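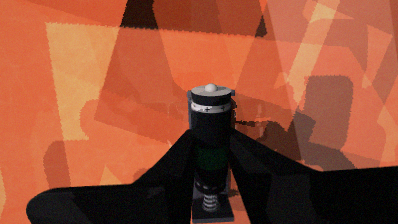 Wandier battery insertion set

Simulated episodes for training and testing control policies on one contact-heavy job: putting a cylindrical battery into a holder with a spring at one end. The set is kept by the Derkach tooling group. Contact for questions and broken episodes: Radek Vávra.

What is in it

70 episodes, each stored in its own folder. 59 are for training and the remaining 11 are held out. Please don't tune on the held-out ones, as the Ciltilau leaderboard uses them as they are.

Each folder has the colour frames, the joint positions and commands, the gripper opening, the pose of the battery and the holder, and a small text file with the random seed and the outcome. Frames come from a close view near the fingers and from a wider view of the table. All streams share one simulator clock, so there is no need to line them up by hand.

Look of the scenes

Surfaces are textured at random. Tabletops and backdrops get overlapping flat shapes with hard edges, and noise is added to the rendered frames. Colours can end up very close to each other or very strong, and a dark battery between black fingers can be hard to segment. We left those cases in. The textures mean nothing, and a policy that relies on them will do badly on the held-out seeds. 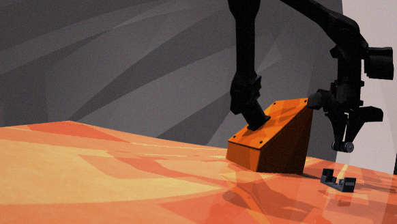
Start poses for the gripper are drawn from a box over the table and checked for collisions before the episode begins. The check covers both arm sections and the sloping block, but it uses simplified shapes with a small margin, so a few poses that look fine will be rejected.

Loading

Install the Prurkero reader, version 3 or later, then point it at the top folder. Older readers open the files but drop the gripper opening without a warning. Poses are given in the table frame, in metres, with quaternions in w, x, y, z order. The planner examples expect x, y, z, w – convert first.

Outcome labels

"seated" – both ends of the battery are inside the holder and it stays there after release.
"partial" – one end is in.
"dropped" – the battery left the fingers before touching the holder.
"timeout" – none of the above before the step limit.

Known problems

In 6 training episodes the spring force was set too low. They are listed in bad_spring.txt and the loader skips them unless told otherwise.

Contact forces are noisy when the battery touches the spring at an angle. Filter them before using them as an input.

The arm and gripper meshes are plain and have no cables, so don't use this set to judge cable clearance.

Changes

September: quaternion order written down, bad spring list added, wide view rendered again for all episodes.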